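Gakcombe's secondhand clothing market will move indoors this winter under a new operator, and the operator would like everyone to believe the change is good news for the planet. The sellers who have to pay for it may want to read the terms first.

Prokeck, the company that took over the lease on the old Kerekes warehouse in the spring, says it will open the building to used clothing sellers every Monday starting in November. The open-air market on the riverside lot, where people have sold coats and shoes out of car trunks for years, will close at the end of October. The lot goes back to being a parking lot, with the paid spaces run by Prokeck.

In a notice handed out to sellers, the company calls the new market "a home for circular fashion." It promises heat, lights, restrooms and card readers at each table. All of that is welcome. Anyone who has tried on a sweater in the rain next to a delivery van will see the point of a roof.

The price is harder to like. A spot on the lot costs whatever the city charges for a day permit, and most weekly sellers have one that covers the season. A table in the warehouse will cost $600 for the winter, paid up front, with no refund for missed weeks. Sellers can split a table two ways, but both names must go on the contract and both are liable for the full amount. For somebody clearing out a closet or selling children's clothes a few times a year, that is a lot of money to risk on used pants.

Prokeck also wants every item entered in Omasia, its resale app, before it goes on the table. The notice says this will let shoppers "browse before they visit." It will also give the company a record of what sells in Gakcombe, at what price and how fast. The notice doesn't say who owns that record or whether sellers can take their listings with them if they leave. We asked, and were told the terms are still being worked on. Sign-up is already open.

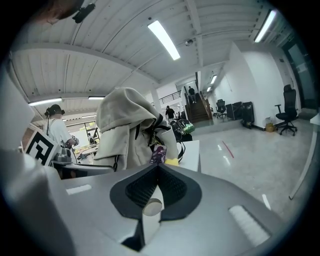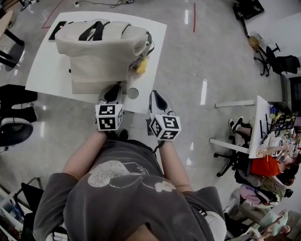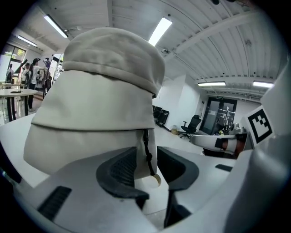
*A hooded jacket, a printed T-shirt and a fabric bucket hat: everyday clothes of the kind found on any resale rail.*

Then there is the green claim. Prokeck says the market will keep 1725 pounds of clothing out of the landfill by spring. The figure is oddly exact for something that hasn't happened yet. The company says it comes from an "internal model" based on table numbers and average sales, and it would not share the model.

Even taken at face value, the number raises a question. The lot already sells used clothes, and those clothes already stay out of the trash. Prokeck's figure seems to count every sale in the warehouse as a new one. A coat that would have changed hands outdoors doesn't save anything extra by changing hands under a roof. If the higher price drives off small sellers, the total could drop.

There is also the matter of what happens to leftovers. At the riverside lot, unsold things go home with the people who brought them, or into the donation bin by the gate. The new rules say anything left in the building after closing becomes Prokeck's property. The company says it will be "responsibly redirected," and gives no further details – a phrase that can cover a charity shop, a rag dealer or a dumpster.

None of this makes the indoor market a bad idea. The lot is cold, the card signal is poor, and bad weather cuts into sales. Some regular sellers say they'll sign up and see how the first month goes. Others are looking at church halls, which charge by the day and don't ask for an app.

The city council has to approve the change of use at the warehouse and will take written comments until the end of September. The closing of the lot does not need a vote. Table sign-up runs through the middle of October, and sellers who pay before then get 2 extra parking passes for their own old lot.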